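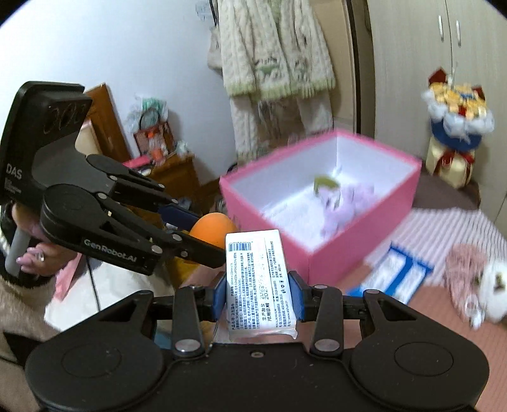

White packet held between the blue pads, second gripper on the orange ball.

Last updated: 2024-06-07

Maintenance notes on the pair of hand-held grippers we call Bokach. Short thread.

Pads first. We swap them at 4,000 closures. The left pad on unit one was glazed at 3,599, so it got changed early. Thin plastic wrap slips on a glazed pad long before cardboard does.

Pins next. Wipe each one, work the jaw by hand 20 times, feel for side play. Any click at a pivot means the linkage comes off. No oil on the pins. It creeps to the pads.

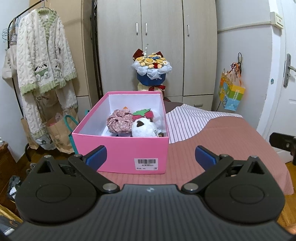
Jaw gap: check it fully open, with nothing between the pads. Both sides should reach the stop together. Unit two had the right side lagging in April. Cause was lint packed in the pivot recess. Blankets and plush shed a lot of it.

Tweezers, then a dry brush. Compressed air pushes it further in.

Zero the opening reading after every pad change. New pads are thicker and the old zero will read as a light grip on nothing.

Log goes in the Halvorsen sheet, one row per unit. Closures, pad side, play yes/no. Zinier sheet is retired, please stop filling it in.

Spare pads: almost 300 left in the Flalidport drawer. Lefts and rights are bagged separately. Keep them that way.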